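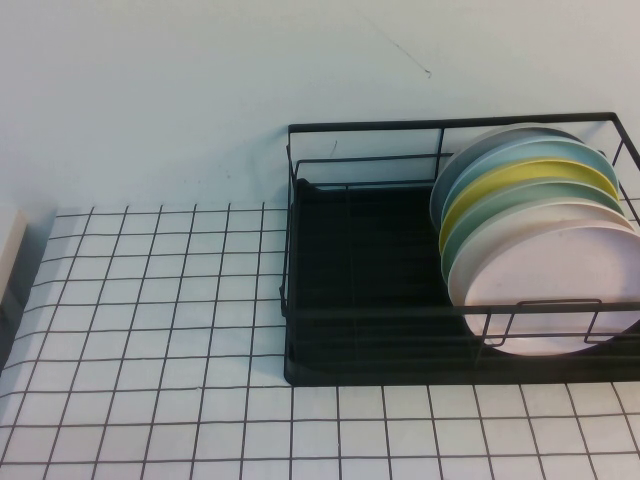 Figure 4.1 A black wire dish rack on a tiled counter.

Chapter 4
Reading the Funding Announcement

In July a young company called Nimimstead told its customers, its suppliers and anyone else on its mailing list that it had "secured backing" to take its kitchenware business into new markets. The release ran to two pages. It named the lead investor, Akyol, in the headline and again in each of the first four paragraphs. It quoted the founder, Ulla Karppinen, who was thrilled, and a partner at the fund, Cengiz Başaran, who was excited. It didn't say how much money had changed hands, what share of the company had been sold, or whether the cash had arrived.

Most readers took away a simple story: investors have looked closely at this business and think it's worth a great deal. Perhaps they did. Nothing in the release would let you check.

This chapter is about how to read such documents, and about the arrangements that sit behind them. Chapter 3 dealt with bank debt, where the terms are dull and mostly written down. Equity funding for private companies is a murkier trade. The parties have no general duty to tell outsiders what they agreed, and both have reasons to make the deal sound larger than it was. The founder wants staff and customers to feel they've backed a winner. The fund wants its own investors to see activity, and wants the next founder to ring.

Borrowed size

Look first at whose numbers are being quoted. A release that gives the total assets of the fund, the number of companies it has backed, or the combined value of its portfolio tells you about the fund. A large investor can write a very small cheque. When Pultska, a maker of scheduling software, announced that it had been "chosen by one of the region's most active investors," the sum involved was enough to pay its existing staff until the following spring. The announcement was accurate in every word.

The same caution applies to customer counts. Pultska claimed 2524 business users at the time of the deal. Sinan Yurt, then its head of sales, later told a trade newsletter that the figure included every account ever opened, free trials among them, and that he had argued against printing it. Readers had no way of knowing this. They might still have asked why a company proud of its revenue would publish a tally of log-ins instead.

Tranches, conditions and other small print

Second, ask when the money is paid. Many rounds are split into tranches, with later payments released only if the company meets agreed targets. The headline amount usually adds all of them together. If the targets are missed, the balance may never be paid, and a second announcement to that effect is rarely issued.

Third, ask what kind of security was sold. Investors in private companies commonly receive preferred shares, which may entitle them to be repaid ahead of everyone else in a sale. A valuation calculated by multiplying the price of one preferred share by the total number of shares on issue treats all of those shares as equal. They aren't. An employee holding ordinary shares who reads the headline valuation and works out a personal fortune on the back of an envelope is likely to be disappointed — sometimes badly.

"Global expansion"

Few phrases in business writing do as much work for as little pay. Opening an office abroad may mean a lease, a local payroll and a tested plan for reaching customers. It may also mean a desk in a shared building and a salesperson who flies in each quarter. The case study at the end of this chapter follows Brakau, a payments firm whose overseas program was announced with great ceremony by its chair, Dumisani Van der Merwe, and wound up by his successor, Yiğit Tatlı, in a single line of the annual accounts. You'll be asked to judge whether the warning signs were visible at the outset. We think some were, though hindsight flatters everyone, authors of textbooks included.

None of this means that announcements are worthless. They fix a date, they name the parties, and they commit management to a version of events that can be compared with later filings. Treat them as advertising with some facts in it, and read them with the company's lodged accounts open beside you.

Key terms introduced in this chapter

Tranche; preferred share; liquidation preference; post-money valuation; runway; lead investor; bridge round.

4.1 Who Is Speaking, and to Whom?

A funding announcement has several audiences, and the first step in reading one is to work out which of them it was written for. Take the Nimimstead release again. Its opening paragraph speaks to retailers, who may worry about stocking a supplier that could run out of cash. The quotation from Karppinen speaks mostly to people she hopes to hire. Başaran's remarks, which mention two of the fund's earlier investments and very little about kitchenware, are addressed to the fund's own backers.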